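Narkora Operator Guide
Section 4: Recording a Floor Pickup Episode (Bedroom Set)
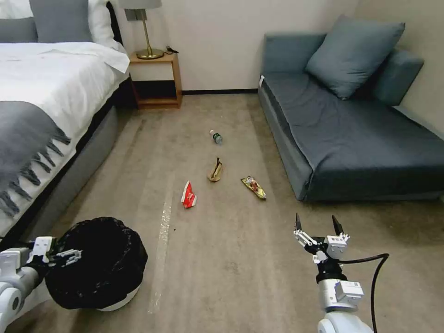

Reading time: 4 minutes (longer if you go back and do the steps)

This section covers trash pickup in the bedroom set at Trunusville. It assumes you have finished Section 3, that both arms passed their homing check, and that you have stopped calling the left arm by whatever name the last shift gave it. In the logs it is LEFT.

The goal is 400 accepted episodes of one task: everything on the carpet goes in the bin. A human finds this so dull that most of them put it off until Thursday. The model finds it very hard, and your patience is the teaching material.

4.1 Before you start

1. Sign in to Plonero with your own operator ID. Shared logins make it impossible to tell who taught the robot to drop things from shoulder height.

2. Place the bin in front of the base, on the left, where the left gripper can hover over the opening without the elbow locking up. Line it with a black bag and fold the loose edges over the rim. A bag that stands up straight gets grabbed, and then the episode is about a bag.

3. Scatter the trash between the bed and the sofa. Use a mix of shapes and stiffness: a small plastic bottle on its side, a snack bag, a crumpled paper wrapper and a flat candy wrapper make a good set. Keep a stretch of bare carpet between the nearest item and the arms.

4. Do not arrange the trash. New operators lay it out like a place setting. Drop it from waist height and live with the result, unless something rolls under the bed.

5. Leave the bedding, pillows, cushions and nightstand alone. The throw with the long fringe is part of the set. It stays on the bed, fringe hanging down, however much it annoys you.

Note: Fine litter such as crumbs or glitter is outside this task. The grippers cannot pick it up, and you will look silly trying. Leave it on the carpet and tick "residual debris" on the episode form.

4.2 Recording

1. Open both grippers fully and hold still for 2 seconds. Plonero uses this pause to mark the start of the episode. If you fidget, it waits. It has all day.

2. Say the task line once, in a normal voice: "Put the trash in the bin." No commentary after that. The microphone stays on, and Tolera Endale listens to all of it.

3. Pick up one item at a time. Any order is fine, and you should change the order between episodes. An operator who always begins with the red bag produces a robot that believes trash is a kind of red bag.

4. Use the arm that suits the item. For pieces on the right, pick with the right gripper and either carry them across or hand them over to the left. Aim for a fair share of both.

5. Lower the item to the bin opening before you let go. Throwing is quicker, and it is very satisfying, and it will get your episode rejected.

6. If you miss a grasp, back off, reopen and try again. Keep recording. Missed grasps with a clean recovery are worth having, and you will supply plenty without planning to.

7. When the last item is in, return both arms to the start pose and press End.

Caution: Flat wrappers tempt people to push the fingertips down into the carpet. The fingertips are thin and the carpet has a whole floor behind it. Pinch a raised edge, or slide the wrapper until an edge lifts. If the force warning sounds, stop and raise the arm.

Caution: Check the cable at the right wrist before any long reach. It loops out to the side and will catch on the sofa arm if you swing wide. Do not tape it flat. This has been tried.

4.3 After each episode

1. Grade it yourself as Clean, Recovered or Failed. Be fair. Reviewers at Taipe see the same footage you do, and they grade your grading.

2. Empty the bin, straighten the bag and scatter again. Swap at least one item every five episodes. Spares are in the crate marked NOT TRASH, a label we added in May following a misunderstanding with the cleaners.

3. Move the base a hand's width or so to either side before the next start. If every episode begins from the same spot, the model learns the spot.

4.4 If something goes wrong

Episode will not save: The disk is full. Upload, then delete the local copies, in that order.

Error 28: One wrist camera has dropped out. Reseat its connector and record again. The episode in progress is lost, however lovely it was.

Error 1499: Plonero has lost the clock. Restart the recorder. The arms can stay powered.

Bottle rolls under the bed: Press End, grade the episode Failed, and fetch the bottle by hand with the arms disabled. Bed retrieval is Section 9, which has not been written.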